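# Teaching the arm to pick up a flat thing

These are the club notes for the Tustmont robotics club's pick-and-stand task, tidied up for whoever inherits the bench in September. You'll need the arm, the wrist camera, a laptop that nobody minds losing for an evening, and something flat with a picture on it. We use a Starry Night print. It has plenty of small detail for the camera to hang on to, and it looks cultured on the poster.

## Before you move anything

1. Home the arm. If it homes with a crunch, stop and home it again at half speed.
2. Start Undeck (our control script) and load the profile called `flat-slow`. The other profile is called `flat-fast` and has a history.
3. Set the grip force to 17. That number has no unit. It is whatever the slider says.
4. Open the camera window and leave it where you can see it.

## Driving the approach

Come in low and at an angle, with the wrist tipped. Straight down feels tidier, but the fingers just press on the face of the thing and push it across the bench. Stop when the print takes up most of the camera window, then check what's sharp. At this distance the big cypress goes to brown mush on the near side, while the village and its little orange windows are still readable. Good enough. Use the village as your reference – the steeple is thin and makes a decent aiming mark. 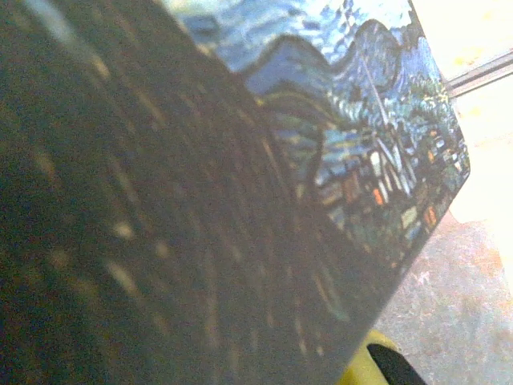 Rizk wrote in the margin of last year's copy that the tilt matters more than the distance, and that anyone fiddling with the focus ring should be made to sweep. We tested the first part over two evenings and it holds. The second part is now policy.

## Recording a run

Press record before you touch the controller. Do the whole move in one go: approach, close, lift, stand, let go, back off. If you hesitate halfway, the arm will learn to hesitate halfway, and it will do it with more conviction than you did.

Save each run with your initials and a word for how it went. "Good" and "dropped" are fine. "Sort of" is how we ended up with 656 files to relabel in July.

Five good runs per person is the minimum before you train. Sovau, the training tool, will accept fewer and give you a cheerful green check mark. Ignore the check mark.

## If it goes wrong

- **The print slides away:** you came in too steep. Tip the wrist more.
- **The window goes white on one side:** glare. Turn off the lamp by the bench and try again.
- **The arm stops and beeps:** it wants to be homed. See step 1, including the part about the crunch.

Park the arm before you leave, and log out of Undeck, or the chess club gets it.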